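The Hard Part of Making a Bed

How a small software group at Bruvo is teaching a planner to cope with cloth

Most robot software likes things that keep their shape. A box has six sides, and it has them before you pick it up and after. Bed linen is another matter, and at Bruvo the control team has spent most of the year on it.

The company's bedroom tests run on a software stack called Ramex. It takes in camera views, keeps a running model of what is in the room, picks the next task and sends motion commands to two arms. The tasks sound simple. Straighten the pillows. Spread the comforter. Leave everything else alone.
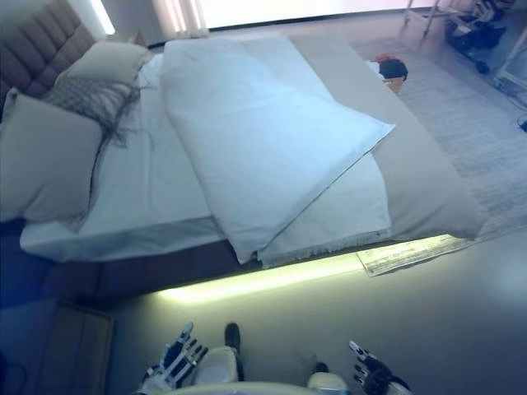
Ramex starts by sorting what it sees into layers. Early versions treated the whole top of a bed as one soft surface, and the planner would reach for whatever edge was nearest. The current one gives each piece its own outline and its own guess at what lies under it. White on white is the worst case. A folded white comforter on top of white sheets, next to a folded white blanket, gives the camera very little color to work with, so the software leans on shadow and on the shape of the folds. Fringe causes a different problem. The long strands of a gray throw across the pillows break up an outline that would otherwise be a clean curve, and the first segmentation model cut them into pieces and listed each one as an object.

Light matters too. A bright window on one side and a warm strip under the bed can make the same sheet look blue in one spot and yellow in another. The team retrained the model in March with 1000 extra views taken under mixed lighting, and color now counts for less in the final decision.

Once the layers are sorted, the planner chooses where to grip. It scores up to 70 candidate points on a pillow and throws out any that would pull the sheet along with it. What is left goes to a second program, Lamont, which handles both arms at once. Lamont treats the pillow as a loose chain of soft blocks. The model is crude, but it can be updated 20 times a second, and a more exact one could not.
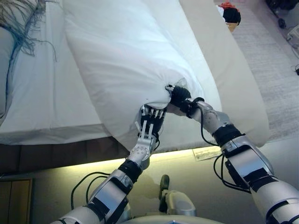

Software & Machines
Words: the Zornisden desk
2nd November

Two hands on the same end of a pillow is a choice the planner makes often. With one hand curled into the lower edge and the other pinching a corner, the fabric bunches in two places, and the software can read the creases to estimate how the load is shared. If a crease flattens out, Lamont takes it as a sign of slip and closes the fingers a little before lifting any further.

The hands also have to stay out of each other's way. Lamont keeps a safety margin around every finger and cable, and it used to be so wide that the arms would stop short of a shared grip. The margin now shrinks as the hands slow down — a small change in the code, though it took weeks to test.

Failures go into a replay tool. An engineer can step through a run and see the camera view beside the layer map and the grip scores. Almost 90 percent of the failed pillow runs in the log trace back to perception, and most of those to a wrong guess about which layer a hand had hold of.

Spreading the comforter is next. The planner can find a folded end and mark it as a place to start, but it has no good way yet to predict where the rest of the cloth will go when it opens. For now the team runs that step in simulation, with a person checking each plan before it is sent to the arms.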